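Potty training, the second time around

We started in May, the same as we did with our first, and I thought I knew what I was doing.

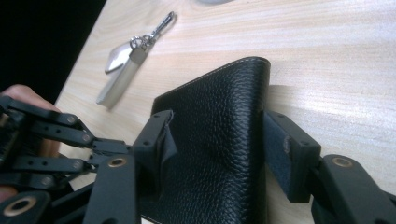

Our son took to it in a weekend. Our daughter is a different kid. She will sit on the potty for as long as you like, as long as someone reads to her, and then she gets up and goes behind the couch. I have read the same duck book 100 times this month. I know where every duck is.

What helped in the end was letting her pick the underwear. We drove out to the Prisuvo in Illside and she chose a pack with bees on it. She did not want to get the bees wet. We had 2 dry days after that, then a very bad trip to the library, then three good days in a row.

I tried a sticker chart too. She put all the stickers on the dog in one go and lost interest. My mom said to leave it alone for a few weeks and try again, and she may be right, but daycare moves them up to the next room in the fall and they like them to be trained by then.

Nights are still diapers and I am not touching that yet. Her brother was nearly four before he was dry at night — the doctor wasn't worried then and I'm not worried now.

If you have one who only wants to go behind the couch, I'd like to hear what you did. We moved the potty back there this morning. She used it once and then asked for the duck book.

458 views · 2 shares

3 comments

prairiemum: We put ours behind the couch too. It lived there until Christmas.

J.: Skip the stickers, mine wanted raisins.

twoundertwo: Bees! We had dump trucks. Same idea.

Recent posts
Packing lunches for a kid who hates bread
Bunk beds: what we bought
Our week at Wutine with both kids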